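Walten Open Cube Shelving, Tall
White. Flat packed. Sold by Stetorska Home, Gultbridge

The Walten is a tall set of open cubes for people who own more things than drawers. It stands against a wall and holds whatever you put in it, and that is the whole of the sales pitch. We did try to write a longer one.

It suits bedrooms, box rooms and the bit of landing where the ironing lives. Folded jumpers fit well. So do paperbacks, two deep if you have stopped caring which ones you can see. Record sleeves go in upright, and cats go in however they like.

What arrives
Panels, back braces, a bag of fixings, wall straps and a hex key to join the others in your kitchen drawer. It all comes in 3 boxes, and they don't always travel on the same van. Please wait for the last one before you start.

Putting it together
Allow 3 hours, or 6 if you are doing it with someone you love. Build it lying down and get help to lift it. The straps must be fixed to the wall. Screws for masonry are included; plasterboard fixings are not.

Care
Damp cloth, then a dry one. No cream cleaners. Tea rings come off if you get to them the same week.

Matching pieces
Lill fabric boxes slide into the cubes and hide the worst of it. They are sold singly, in grey or oat.

Returns
Unopened boxes within 100 days. Half-built units we will discuss by telephone. Ask for Laimutė Kazlauskienė, who has heard it all before.
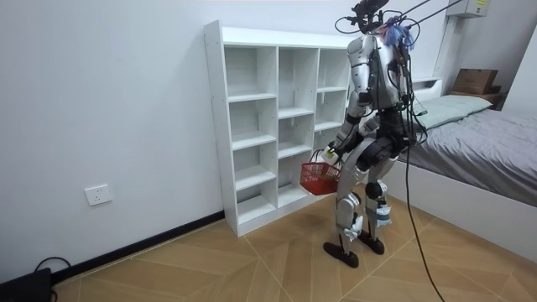
Tall white cube shelving in a small bedroom with a wood-look tiled floor.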